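Home Organization 114: The Working Kitchen
Unit 4 handout: Counter Zones
Instructor: Azadeh Hassanpour
Clustholm Adult Learning, May 2009

Read this before you start your own counter map. Bring a pencil and a tape measure to the next class.

1. What a zone is

A zone is a stretch of counter given over to one job. Most home kitchens need a zone for breakfast, one for chopping and one for cooking. In a small kitchen they overlap. The overlap is fine as long as you know which job has first claim on the space at which hour.

Start with what is plugged in. Toasters and ovens stay close to their outlets, so they go on the map first. Boards, jars and mugs are placed after that.

2. The breakfast zone

Look at what shares the counter with the toaster. Anything used in the same ten minutes should be within one step. That covers bread, mugs, cereal and the coffee maker. Items used once a week go in a cabinet.

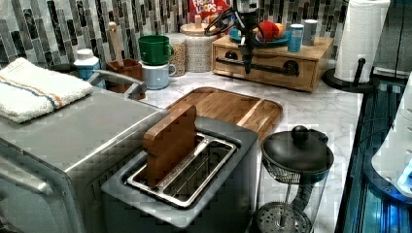 Fig. 4.1. Breakfast counter with toaster, French press, stacked mugs and cereal.

Note the two mugs stored one on top of the other. Stacking saves width, but two high is the limit for mugs with handles. Paper towels on an upright holder take up little room and can be reached with one hand.

The top of a toaster oven is not a shelf. Take towels and paper off it before you turn it on, and check the manual for the clearance it needs at the sides and back.

3. Using height

A wooden box with a drawer gives you two levels on one footprint. Small things go inside and a plate of fruit can go on top. Before you buy one, measure:

Depth of the counter, front to back
Depth of the box with the drawer closed
Depth of the box with the drawer open

The third number is the one people forget. If the open drawer runs into a cutting board or a toaster, you will stop using the drawer. Leave the drawer's path clear on your map and shade it in.
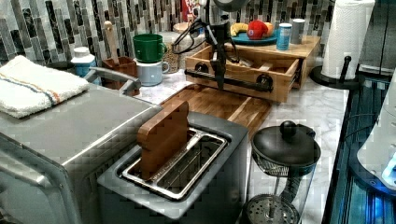

Niloufar Hassanpour disagreed with the shading rule when we went over this unit. She said a cutting board can sit in the drawer's path if the drawer clears the top of it, and that she has kept hers that way since December without trouble. Check the height of the drawer bottom before you rule it out.

4. Jars and crocks

Grains keep well in glass with a tight lid, and you can see when they run low. Put jars against the backsplash, tallest at the back. A utensil crock belongs between the chopping and cooking zones. Empty it once a month and return only what you used.

5. Assignment

Draw your counter to scale on one sheet. Mark outlets, zones and drawer paths. Time yourself making breakfast before and after one change, and write down both times. Hand the sheet in to Shiela Barredo in Room 464.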